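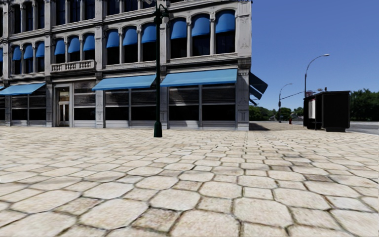 porchlight

I have been trying to get back into walking since September and my shins are giving me such grief that I'm close to packing it in, so I thought I would ask the kind people here before I do. I sit at a desk all day in Dirnville and I used to be a pretty good walker, but that was quite a few years and one bad winter ago. My plan was simple: 49 minutes out and back on my lunch break (an odd number, I know, it's what is left after I eat my sandwich). I start off across the plaza, which is all big cream stone slabs with the corners cut off, very pretty and very hard, and then it's sidewalk the rest of the way. There is hardly a soft step in the whole route. For the first stretch I feel wonderful and then there is this ache down the front of both legs, more on the left, and by the time I'm back at my desk I'm rubbing them under the table like an old lady.

I usually stop and stretch on the way, holding on to the end of a bench, and it helps for maybe five minutes.

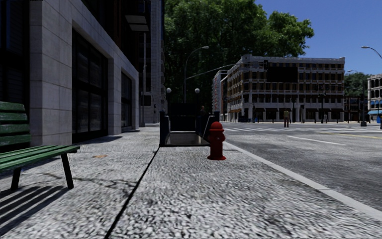

The green bench

My shoes are Drukero walkers that I bought on sale. They are comfortable enough and they still look new, but to be fair I've had them in the closet a long time. Is it the shoes? Is it the pavement? Am I just out of shape and need to push through it? I would drive over to Ellton where there's a nice dirt trail along the creek, but I can't do that on a lunch break and I know myself, if it has to wait for the evening it won't get done. Any advice welcome, and thank you for reading all this!

laces_and_soles

Oh, you poor thing, I have been exactly where you are and I want to say first of all please don't quit, and please don't push through it either. When I started again I did just what you did, I picked the walk I used to be able to do and went straight out and did it. My lungs were fine with it. My shins were not! They take a lot longer to catch up than the rest of you, and if you keep hammering away they only get crankier.

What worked for me was cutting way back. I mean embarrassingly far back. I did 8 minutes out and 8 minutes home for the first week, on flat ground, every other day, and on the days between I did my heel raises at the kitchen counter while the kettle boiled. Then I added four minutes each way the next week, and so on. If it ached more than a little I stayed put another week before adding anything. It felt silly coming home when I was barely warmed up, but by the time the leaves were down I was doing my old loop and had stopped thinking about my legs at all.

Also, slow down for the first part. I used to charge out of the door because I was so happy to be away from my desk - and I suspect you do too. Take shorter steps and let your foot come down softly. If you can hear your own shoes slapping the ground, that's your shins doing the braking.

About the shoes, I would be a little suspicious. The cushioning can get stiff just from sitting, even if the tops look perfect. Press your thumb hard into the middle of the sole from the inside, and if it feels like pressing on a cutting board then I'm afraid they are house shoes now. I wear Orakzai ones, the wide fit, and I replace them when the heels go lopsided. They aren't cheap but I've saved on ice packs.

One more thing, and I say it with love: if the pain is in one small spot that hurts when you press it, or it's there at night when you're lying down, go and see a doctor before you walk any farther. Sore all down the front is one thing, and a sore spot the size of a quarter is something else.
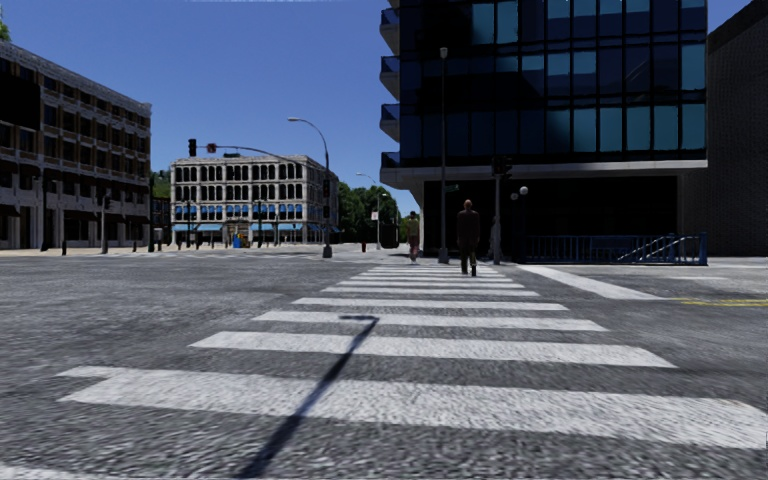

mossy_tea

I agree with most of that but I'd stick up for the pavement a bit, as I have walked on it my whole life and I've had more trouble from trails, with the roots and the slope. For me it was curbs. I was stepping off them flat-footed and landing hard on the same leg every single time, always the left. My sister noticed it before I did. Now I slow right down for each one and swap which foot goes first, and it has made a real difference.

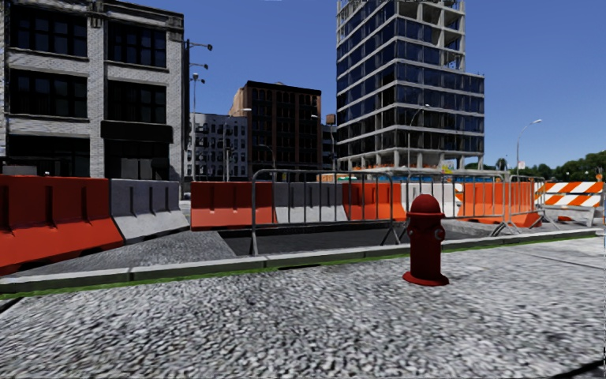
The other place I went wrong was walking on a slant. A lot of streets tilt toward the gutter so the rain runs off, and if you go out and back on the same side it evens out, but if you do a loop like me the same foot is always on the low side. Try turning your route around every other day and see if the left one quiets down. Costs nothing!

For stretching I like to stand with my toes up on a step and let the heel drop, nice and slow, no bouncing. Do it after your walk when you're warm. Before the walk I just roll my ankles around at my desk and nobody minds.

gumboot77

get new shoes. mine were 900 miles old before I admitted it and my legs felt better the same week. also drink more water

porchlight

Thank you all so much! I did the thumb test last night and, well, cutting board is right. I'm going to start over with the 8 minutes and mind my left foot at the curbs. I'll come back and tell you how it goes.

Search the help pages
Type a word or topic
Go

Related topics
How do I stop my socks from sliding down in walking shoes?
Heel raises, how many is too many?
Easy lunches that travel well
Is the Ellton creek trail muddy in spring?
Knee clicks on the stairs but doesn't hurt
Best rain jacket for daily walks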